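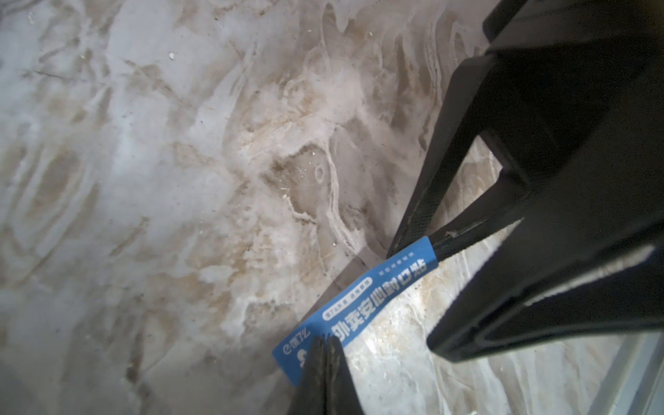
Imke's view is that a takeaway seal belongs on the bag until the bag is in the trash, and that anyone who lets one get as far as the floor has given up on adult life. She delivered this by phone from Irkthorpe, a 90-minute drive away, where I assume the floors are licked clean.

I said it was one strip of blue paper. She said it was 2 last time.

Fine. November, 4 p.m., and my contribution to housekeeping is a delivery sticker on the shiny marble-look floor, up against the leg of that black plastic thing I keep meaning to take back to Lammers. The big white characters promise a safely sealed dinner. Dinner was noodles, and I ate them standing up.

Still have to sweep under the shelves. Soup tonight, from a can.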